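Rapport de fin de location

À l'attention de la direction de la résidence d'Otdale.

Conformément au contrat souscrit auprès de la société Skedmont, le service d'assistance culinaire Kordale a été évalué pendant 40 jours, pour un loyer de 2,000 couronnes. La commission avait retenu une seule tâche, le maniement d'une casserole et de son couvercle, les résidents s'étant plaints du bruit que faisait l'ancien cuisinier.

Il est porté à la connaissance de la direction que l'appareil a donné satisfaction pendant 25 jours. Au vingt-sixième, il a déposé une réclamation. Celle-ci, rédigée dans les formes et enregistrée sous le numéro 773, demandait que l'on mît quelque chose dans la casserole. Le règlement ne prévoyant pas de soupe avant le mois d'octobre, la demande a été rejetée. L'appareil a repris son service à six heures, avec une lenteur que le contrat ne permet pas de sanctionner.

Les pièces suivantes sont versées au dossier.
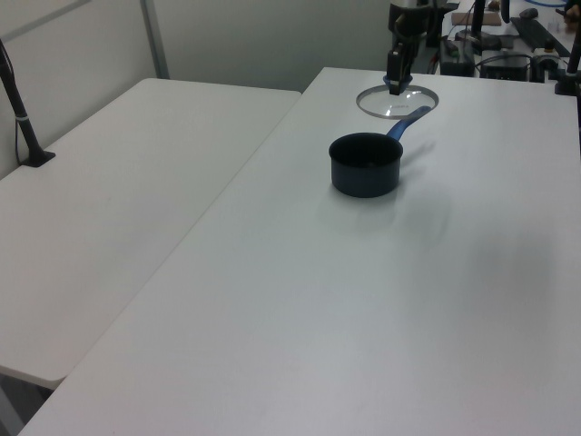 Casserole bleu foncé, table blanche.

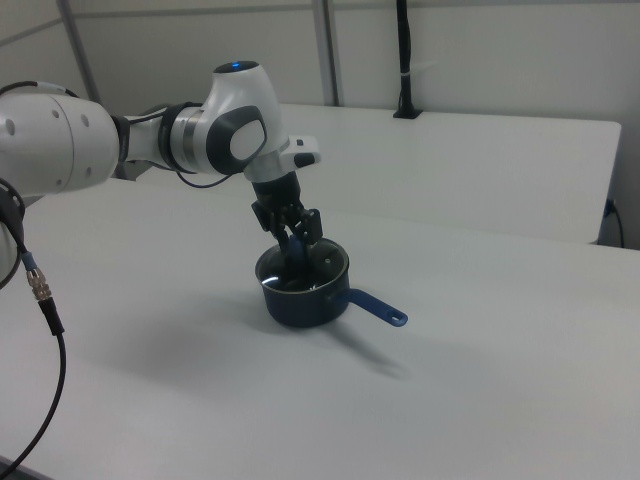
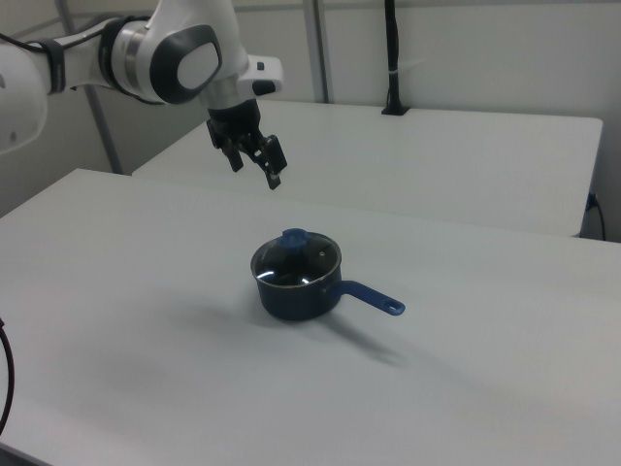 Du, consulté par la direction, répondit que la réclamation lui paraissait fondée, que l'article relatif à la soupe datait d'une époque où l'on cuisinait pour soi, et qu'il ne signerait pas la restitution de l'appareil avant d'avoir vu servir une assiette.

La location a été prolongée jusqu'en octobre.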